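Sorting tubs: label by material or by destination?

Storage & Tidying > Utility rooms

skasance_47
Posts: 281
I am setting up three open tubs on a bench for recycling and general waste. The question is what to put on the labels. Material (paper, plastic, other) or destination (kerbside, tip, keep). Household of four, two languages, kerbside collection every fortnight. Bench depth is 600 mm so the tubs go at the back and there is room to put things down in front.

Peixoto
Posts: 3407
Material. Destination changes whenever the council changes its rules. Ours changed in February and I would have had to redo the lot.

mendden
Disagree. Material labels assume everyone knows what a thing is made of. A paper cup is the usual failure. Most have a thin plastic lining, so half the house puts it in paper and the other half in general waste. A destination label settles that once.

Peixoto
It settles it for whoever wrote the label. Put a short list inside the cupboard door for awkward items and keep the tubs on material.

Themba Buthelezi
I run labels in Chinese on mine, as my in-laws do most of the sorting. Two or three characters fit on a small white label below the handle and still leave a margin. The English equivalent needed smaller type or a second line. Tubs are cream plastic, rounded corners, rolled rim, oval handle hole front and back.

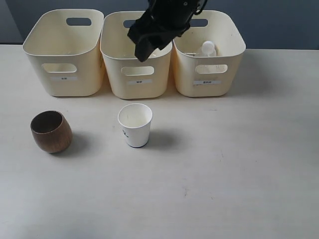

On handle holes: they are fine for bottles and cups but anything fine-grained will find its way out once the level reaches the opening. If you want to tip shredded paper in, use a liner or buy a tub with solid walls.

skasance_47
Useful, thanks. Do the open tops cause any trouble with smell?

Themba Buthelezi
Only if things go in unrinsed. Bottles get rinsed and drained first. Caps stay on here, but check your own collection.

Olla
Our council wants caps on and the bottle squashed. An unsquashed one stands nearly as tall as the tub and you are full after a handful.

mendden
Where does a wooden cup go in your material scheme, Peixoto? Paper, plastic, or a fourth tub for one item a year?

Peixoto
A usable wooden cup goes to the charity shop. A split one goes in general waste. Neither needs a tub.

mendden
So you have sorted it by destination.

Peixoto
By exception. The list on the door covers it.

Olla
Whichever you pick, test the adhesive first. Paper labels lifted on mine after a month of wiping down. Polyester ones have held. Degrease the plastic, let it dry, press from the middle outwards.

skasance_47
Going with material, list on the door, polyester labels. Will measure the front face below the handle tonight before ordering.

Peixoto
Measure the flat part only. The walls curve in towards the corners and a wide label will peel at the ends.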